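3 September 2023

Lirnow trial kit, wiping tasks. Session 4 of the evaluation. Using the utility cart again; the lower shelf is the hard one, as the posts get in the way at the corners. Trostow want our comments before we renew. 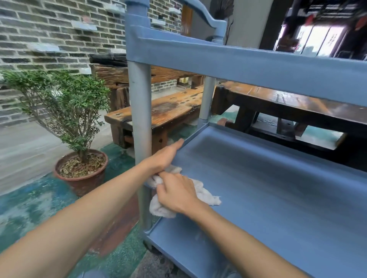 Omprakash Sandhu reckons the kit will manage flat trays well enough, but he wouldn't pay for the full licence until it copes with a raised rim. Fair point. Asked him to put it in the review sheet.

To do: log clips 18 and 19, ask Trostow about the January price.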